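Category: Newsroom Guides > Court and Crime

How to write a short brief on a developing police story

2018-08-26

These steps are for anyone on the Bainbridge desk who has to turn a police statement into a short web item while the facts are still changing. They assume you have the original statement open and at least one other source. The target length is 200 words.

1. Log the source before you write

Open a new entry in the story log. Enter the name of the force, the reference number on the statement and the time it was issued. If the statement came by phone, enter the name and rank of the officer and read the quotes back before you hang up. Do not copy from another outlet's version of a statement. Ask for the original.

2. Sort what you have

Split your notes under two headings: confirmed and claimed. A charge is confirmed when the court or the police say it has been brought. What a person is said to have done remains a claim until there is a verdict or a guilty plea. Posts on social media go under claimed, even when the account carries the person's name.

3. Write the first sentence

State what has happened, where, and who says so. Keep the attribution in the same sentence. "A man has been charged after a break-in at a shop in Gavadton, police said" is enough. Leave the background for later. Use "arrested" and "charged" only in their legal sense. A person who is helping police is neither.

4. Check names and ages

Spell each name as it appears on the charge sheet. If two sources give different ages, give both and say where each came from, or leave the age out. Do not name a victim until the police have confirmed that the family has been told. Some victims may not be named at all – check with Lorraine Lambert on the legal desk if there is any doubt.

5. Credit other outlets

If a fact comes only from another newsroom, name that newsroom in the sentence and link to its report. One credit at the foot of the item does not cover the whole text.

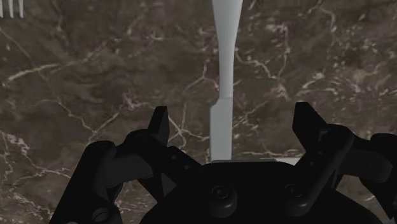 6. Read for contempt

Once a person has been arrested, proceedings are active. Remove previous convictions, any account of a confession and anything that assumes guilt. Check the headline, the picture caption and the social text separately, as they are often written by different people. Turn off comments on the item.

7. Publish and update

Send the item to the duty editor. After it goes live, check with the force again within 4 hours. Add new facts at the top and change the time stamp. If you are correcting an error, say what was wrong in a note at the end. A silent change is allowed only for spelling and punctuation, and never for the spelling of a name.

Keep your notes and the original statement in the Emell archive for 12 months after the case closes. Questions about access go to Erhan Oral.

Related guides

Reporting from a magistrates' court: first visit
When a suspect is under 18
Using quotes from social media
How to log a correction
Writing the 1,000-word follow-up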